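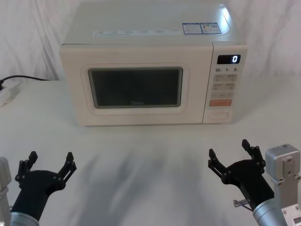
Start with the third book, the first two are only scene-setting, came the reply when I mentioned I was about to begin the Kelora novels. And I've been stewing over it ever since, so I hope you'll put up with a few posts about it!

I did start at the beginning in the end. There are 5 of them, old-fashioned family sagas with a romance in each (a different cousin every time), and the first is around 300 pages of people arriving at a house in the rain. I loved it. I can see why somebody wouldn't.

What you'd miss by skipping is the grandmother. She's hardly in book three at all, she gets one scene on the stairs, and if you hadn't sat through that long supper in book one you'd wonder why everyone goes so quiet when she comes down.

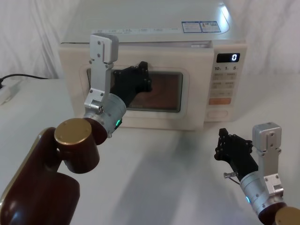 Book two is the weak one, I'll give you that. The sea captain is a bit of a drip and he's forever writing letters. I had it as an audiobook from Jekow, 10 hours of it, and the reader does him in a sort of wounded whisper -- I had to keep turning it up and then the aunts would come in and nearly take my ear off.

The later ones are much better read. It's a different voice from book three on, lower and in less of a hurry, and she's lovely with the children. If you're torn between paper and listening I'd do the first two on paper and listen to the rest.

On paper, do look for the old Gellix paperbacks if you can find them. Mine came from a charity shop with a bus ticket still in at chapter four. The print is tiny but they have the family tree at the front, and the newer printing has left it out, which seems a shame when half the cousins are called Edmund.

Someone else wanted to know if they're very saucy. Not very! There's a boathouse in book four. You'll know it when you get there, and I wouldn't play that bit out loud in the car with your mother.

I'm saving the last one for October, when the evenings draw in. I've read the first page standing up in the hall and then made myself put it back -- it's raining at the house again, and somebody has just come up the drive without a hat.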